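Chapter 9
Sorting and Storing Small Parts

Small motors are easily lost and easily damaged. Their wires are thin, and a connector pulled at the wrong angle may separate from its lead. This chapter covers the layout of a sorting table, the use of open bins and a central tray, and the handling of parts with attached wires. Section 2 presents the labeling method used at the Tavares workshop. Students should read the safety notes in Chapter 2 before starting the exercises. Each bin is to hold one kind of part only, and the tray is kept clear between batches.

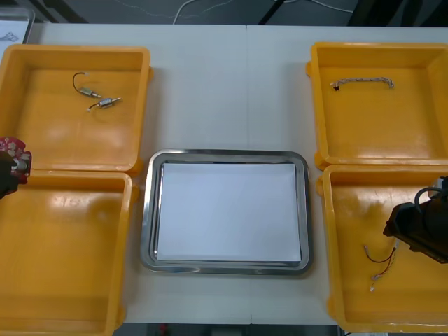
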